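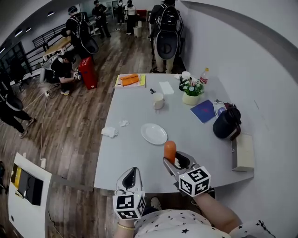
Setting the table

Setting the table, also laying the table (the usual form in most of Britain), is the job of putting out plates, cutlery, glasses and cloths before a meal. Also covers the arrangement itself, the "setting" or "place". One person's share of the table is a place setting or a cover, the second word mostly heard in restaurants.

Customs differ a lot by country, by household and by meal. Breakfast is often hardly laid at all. This article deals mainly with the flat plate and knife-and-fork table; for chopstick settings see the separate article.

Terms

Cover: everything for one diner. Restaurants count their trade in covers, so a busy night is "a lot of covers" even if the tables were shared or used twice.

Charger: a large plate that stays under the others and is not eaten from. Taken away before the main course in some houses, left until pudding in others.

Side plate: small, to the left, for bread. Called a bread plate in older manuals. Guests take the wrong one fairly often, mainly at round tables.

Runner: long narrow cloth down the middle. Can be used with a full cloth or without.

Service: two meanings. Either the matching set of crockery or the act of bringing food out. Context normally makes it clear.

History

Early tables in northern Europe were boards on trestles, put up for the meal and taken down after, hence "board" for food in "bed and board". Diners ate off trenchers, first thick slices of stale bread, later squares of wood. Knives were personal and were carried to the table. Spoons might be shared. Forks for eating came in slowly from the south and were thought fussy for a long time.

The cloth came before most of the things now put on it. A long cloth hung to the lap on the diners' side and was used for wiping hands. Seperate napkins followed.

Under the older French style of service many dishes were put out at once and people helped themselves to what they could reach. The Russian style, with courses brought in one after another, spread in the nineteenth century and changed the table more than anything else. Less food in the middle, so more room for flowers and glass. More courses in order, so more cutlery in order. Most of the rules printed today go back to this change.

Cheap pressed glass and plated cutlery then brought the full setting into ordinary homes, at least for Sundays.

Basic setting

Dinner plate in the centre, a thumb's width in from the edge of the table. Forks left, knives right with the blade turned in towards the plate. Soup spoon outside the knives. Cutlery is used from the outside inwards. Pudding spoon and fork either go above the plate, spoon handle to the right and fork handle to the left, or are brought in later.

Water glass above the knife tip. Wine glasses to the right of it or in a slanting line. Side plate left of the forks, with a butter knife across it if there is butter. Napkin on the side plate or on the main one.

A simple family setting drops nearly all of this. One plate, knife, fork, a glass. Paper napkins or kitchen roll in place of linen.

Spacing

Catering guides normally allow almost 65 cm per person, measured from the middle of one plate to the middle of the next. Less than that and elbows touch. Armchairs need more. On a round table the plates should sit opposite each other where numbers are even; where they are odd it is done by eye.

Regional differences

In France forks are often laid with the prongs down, which shows the mark on the back of the handle. British practice is prongs up. In much of North America the salad comes first and the salad fork sits outside, whereas in parts of Europe salad follows the main dish.

In Skiltdale the salt is traditionaly put down before anything else, cloth included, then lifted and replaced once the cloth is on. Origin unclear. The custom survives at harvest suppers there in August. Neighbouring Madcombe has nothing like it, though both villages lay an extra spoon at funeral teas.

Makers and patterns

Tableware is sold in sets, most often for 4 people, with larger services built up piece by piece. Patterns go out of production, and matching replacements are a trade of their own. Marciniak, a stoneware pottery, kept one plain white shape in its list long after the coloured lines were dropped. The Gokau cutlery range ran to 17 pieces per person in its longest form, including a separate melon fork, and was cut back to a normal set after 2 years. The melon forks now turn up singly in second-hand shops.

Clearing

Plates are cleared when everyone has finished, from the right in formal British service, though some restaurants clear from the left. Knife and fork laid side by side on the plate show the diner is done. Crossed or apart means still eating. Salt, pepper and side plates go before pudding and crumbs are brushed off the cloth at the same point. Glasses stay.

See also

Cutlery
Napkin folding
Table manners
Tablecloth
Trencher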